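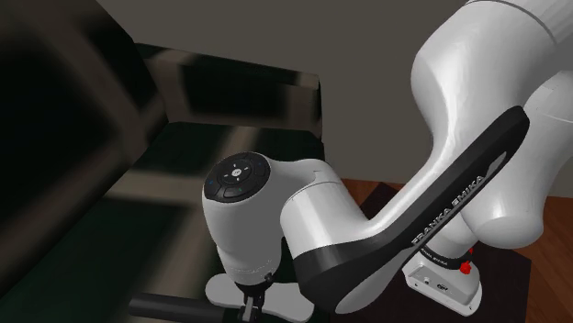 Does the main valve have to be shut before the first reading is taken, one customer asked the Anitz Water Office, or can the check be done with the water left on? The valve should stay open for the first part of the check. It is closed only later, when the customer needs to learn which side of the valve the leak is on.

How to Check Your Home for a Hidden Water Leak

Anitz Water Office, Customer Services
Updated July 10, 2018
Shares: 24 | Comments: 3

This page applies to all homes in the Stalamness and Darkik service areas that have a single outdoor meter. Owners of buildings with shared meters should contact the office before starting, as the steps differ.

Before You Begin

Choose a period of at least two hours when no water will be used. Late evening is suitable for most households. Turn off lawn sprinklers, ice makers, humidifiers and water softeners. A softener that starts its cleaning cycle during the check will give a false result, and the timer should be set to bypass.

You will need a flashlight, a pencil, a sheet of paper and a large screwdriver for lifting the meter box lid. Gloves are advised. Insects and small snakes are sometimes found in meter boxes during warm months.

Step 1. Find the Meter

The meter is normally in a box set into the ground near the street or sidewalk. On older lots in Stalamness it may be along the side property line. Insert the screwdriver in the slot of the lid and lift slowly. Do not use your fingers to pry the lid. If the box is full of soil or water, please stop and call the office.

Step 2. Look at the Leak Indicator

Most meters in the service area have a small triangle or star-shaped wheel on the face. With all water off, this wheel should be still. If it turns, even slowly, water is passing through the meter. Watch it for a full minute. Slow leaks can move the wheel so little that a quick glance will miss it.

Step 3. Take Two Readings

Write down every digit on the meter, including any that do not move, along with the time. Close the lid and use no water for two hours. Then read the meter again.

If the last three digits were 401 at the first reading and are 427 at the second, water has passed through the meter and a leak is likely. If the digits are the same and the wheel is still, no leak was present during the check. A toilet that leaks only from time to time may not show up in a two-hour period, and customers with an unexplained high bill should repeat the check on another night.

Step 4. Close the House Valve

The house valve is usually found where the supply pipe enters the building: in the basement, in a crawl space, or behind an access panel near the water heater. Turn a round handle clockwise until it stops. Turn a lever handle one quarter turn so that it sits across the pipe. Do not force a valve that will not move.

Open a kitchen tap to confirm that the flow stops, then close it and return to the meter. If the wheel is now still, the leak is inside the house. If it continues to turn, the leak is in the pipe between the meter and the house. Customers should note that this pipe belongs to the property owner.

Step 5. Check the Toilets First

Toilets account for most of the indoor leaks reported to this office. Reopen the house valve and let the tanks fill. Place ten drops of food coloring in each tank and wait 20 minutes without flushing. Color in the bowl means the flapper is not sealing. Flush promptly after the test to avoid stains.

If the toilets pass, inspect the water heater relief valve, the washing machine hoses, the cabinets beneath sinks and all outdoor taps.

Step 6. Repair and Request an Adjustment

Keep all receipts. A customer may request one bill adjustment per year for a repaired leak. Requests must include both meter readings, the date of repair and a receipt for parts or labor. Forms are available at the service counter. The office received 1,830 requests last year, and those without readings were returned.

For leaks on the street side of the meter, call the office at once. These are repaired at no charge.

Sign up for service notices by email. You may unsubscribe at any time.

Comments (3)

Posted by a reader: My meter is digital and the screen is blank. Is it broken?

Reply from Anitz Water Office: Digital screens turn off to save power. Shine a flashlight on the face for several seconds and the display should come on. If it remains blank, please report it.

Posted by a reader: Did the two readings and then the food coloring. Upstairs toilet, blue bowl in five minutes. The part was easy to find but I bought the wrong size the first time, so measure the drain opening before you go to the store.

This site uses cookies. By continuing to use this site you accept our cookie policy.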